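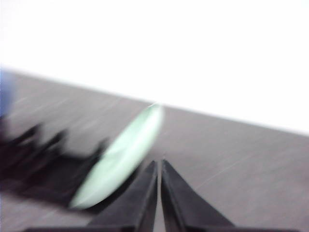
Open day at Mendico, Sidby, Sat 26 November

I went along expecting to be sold something, and I was. Mendico packs catering orders at its Butcombe Road unit, and 15 of us were walked round in two groups. The talk before the tour was mostly about "freeing people up". I asked what for and got a slide.

The arms work at ordinary tables. One was set up with kitchen bits and fruit, and we stood behind a line of tape to watch. I'll grant that the grippers are neater than I'd expected. They are also slow. The woman next to me, who used to pack for a living, said she'd have been sent home at that speed. 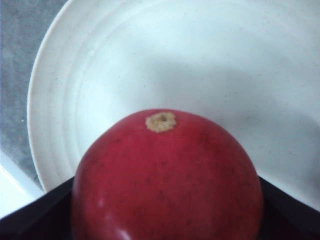

Our guide said the site handles 215 orders on a normal shift, but couldn't say how many of those an arm had touched. There are 4 arms and, since January, two fewer people on the packing line. Those two now "supervise", meaning they clear jams and put right whatever has gone wrong. One told me her back is better and her day is duller. Her pay hasn't changed.

The software is called Bhutto and it logs every stop, including how long a person takes to deal with it. That got one sentence on the tour. I'd have liked to hear who reads those logs.

Tea was decent. Parking is at the back, past the loading doors.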